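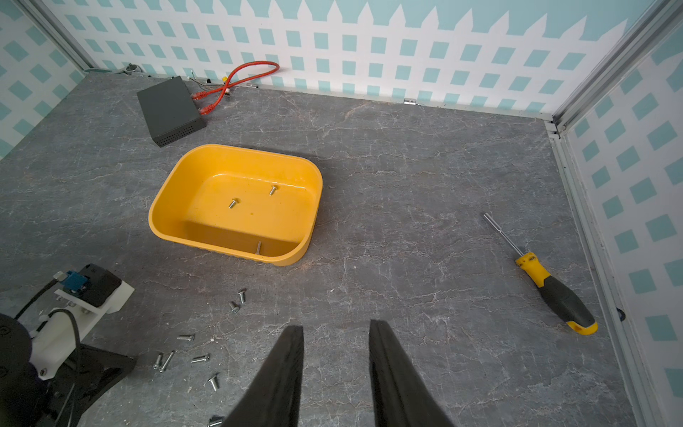 flatdale_fred
Screws into the yellow tray, wrist cam only. We hit 52 demos on Monday and I'm hooked! Is one tray position enough?

mistbridge
No! Move the tray every episode or it just memorizes the spot.

erkum_arms
Disagree. Fix the tray, scatter the screws. My first 2 policies never learned the grasp with everything moving.

mistbridge
Fine for a first pass, but then you're recording it all again.

flatdale_fred
Splitting it, half fixed and half moved. The flat ones are fun, but screws resting on their heads are murder to teleop :)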